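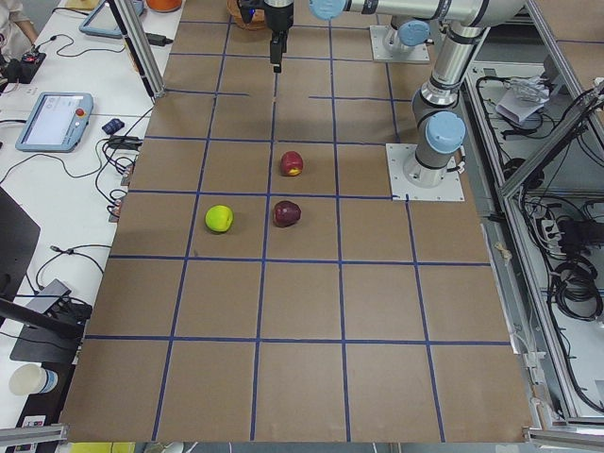

Apple sorting by color is the old habit of splitting a pile of apples into groups by the shade of their skin before you store them, sell them, bake them or hand them to a roomful of kids. I've been doing it since I was tall enough to reach the table, and I've been keeping this page of the household and market encyclopedia going for a good while now, so forgive me if it rambles. The basic version needs a flat surface, some apples and decent light. A lot of people like a sorting board, meaning a big sheet of cardboard with a grid taped onto it, one apple to a cell. Dark blue tape on brown cardboard works nicely, and you can see how fast the differences jump out once a yellow-green apple is sitting right next to a deep maroon one, with a smaller red apple in the next cell up showing its yellowish patch. In a bowl I'd have called those last two "the red ones" and moved on!

Name

In Lamau, where I learned it, the job is just called "gridding," and the board is "the grid" even when somebody has skipped the tape and drawn it in marker. Over in Hakala they say "laying out." I've also heard "squaring," mostly from older folks, though I suspect that one came over from quilting and got attached to apples by accident. If you have a source for it, please send it to me.

Background

Growers have sorted fruit by color for as long as they've had buyers who cared. The home version is a smaller, fuzzier thing. The earliest account I've been able to find from our area is a kitchen notebook kept in Bokutus, where the writer lays her apples "on the lined cloth" and complains that the cloth slides. Cardboard seems to have taken over once people had big boxes lying around after a refrigerator or a mattress delivery. It lies flat, it has a bit of grip, and when an apple leaks on it you throw it out and cut another.

The Wurby Apple Days did a lot to spread the taped grid. The sorting table there started out with 2 boards and one very patient man, Jomar Padilla, who taught me pretty much everything in the section on color groups. The year I helped, we put 3,556 apples across the boards over the weekend (yes, there was a tally sheet, and yes, I still have it).

The board

Any flat piece of cardboard will do, but a large rectangle is handiest, as big as your table allows. Brown is better than white. White throws glare up onto the undersides of the fruit and makes pale greens look washed out, and printed cardboard is worse, with all that lettering fighting you.

Five columns is a comfortable width to reach across. The number of rows depends on how long your table is, and seven or so gives you a lot of room. Cells should be roughly square and bigger than your biggest apple, with enough space left over to get your fingers around it. I make mine by laying all the long lines first, then the short ones, pressing the tape down with the back of a spoon.

Please don't fuss over the lines. On my own grids there's always a strip that ran out partway across and got picked up again a little further along, and the apples have never minded. Jomar used to fix his with a ruler and a craft knife and he got half as many boards done as everyone else. Masking tape peels up after a few days. Painter's tape is okay. Colored cloth tape holds longest, and a dark color is easiest to see between apples.

Color groups

There's no official list, and what follows is the one we used at Wurby, which I still think is the most practical.

Green and yellow-green. Everything from grassy to nearly lemon. Beginners want to break this into two groups, and you can, but the border between them is miserable to judge under indoor bulbs. I keep them together until the end and then see whether there's a natural gap.

Yellow. Only if there's no green left that you can find without squinting. Fewer apples land here than you'd expect.

Blushed. A yellow or green skin with red over part of it. Our rule was that if less than half the skin is red, it's blushed, and if more than half is red it goes in with the reds, patch and all.

Red. The bright, ordinary reds, including plenty with a pale or yellowish area where a leaf or a neighboring apple kept the sun off. Turn each one all the way around before you decide. I've put apples down in the red column, gone for coffee, walked back to the other side of the table and found myself looking at a blushed one.

Maroon. The dark purplish reds. These fool people in both directions. In low light they look nearly black, and beside a window the shine can make them read as plain red. Put a known red apple in the cell above or below and compare. That trick alone is worth the tape.

Russet. Brown and rough, usually obvious. Hakala sorters leave them out altogether and I've had some heated (friendly!) conversations on the subject.

Method

Begin with a reference apple for each group you expect to have, and give each one its own column. Then take the rest of the apples one at a time, hold each beside the references, and set it in the nearest open cell of the column it matches. When a column fills up, empty it into a crate and start again, leaving the reference where it is.

Two people can work one board from opposite sides, but agree on your groups first. Three gets crowded. Daylight from a north window is lovely if you have one. A single strong lamp is fine too, though it leaves a little shadow beside every apple, and I find I have to pick up the greens to see their lower side properly.

One apple per cell, always. The minute you let two share, somebody rolls.

What color tells you, and what it doesn't

People assume redder means riper or sweeter. It can, within a single variety from a single tree, but across a mixed pile it's close to useless. There are green apples sweet enough to eat like candy and dark red ones with hardly any flavor at all. Color is a decent guide to which apples belong together, and after that you have to cut one open and taste it. For ripeness I look at the background color, meaning the part of the skin that isn't red, and whether it has shifted from green toward yellow.

Size is a separate job. Some sorters run small to large up each column while they're doing color, and I admire them, but I get muddled. I do color first, then size in the crate.

Uses

At home it's mostly for storage and pies. I like to know which crate to dig into. At markets a color-sorted display sells better, or at least every seller I've talked to in Lamau swears it does. Teachers use the board with little kids for matching and for words like next to, above and same column, and a few apples are plenty for that. It's also a nice thing to do with a relative who wants company and doesn't feel much like talking — my aunt and I got through whole afternoons in August that way, with the early apples.

Open questions

I'd still like a firm date for the Bokutus notebook, and I'm hoping to hear from anyone who has used a round board. I've been told they exist. The Hakala russet rule also needs a better write-up than I can give it.

Last updated September 12, 2023. The blushed rule was reworded and the bit on masking tape added.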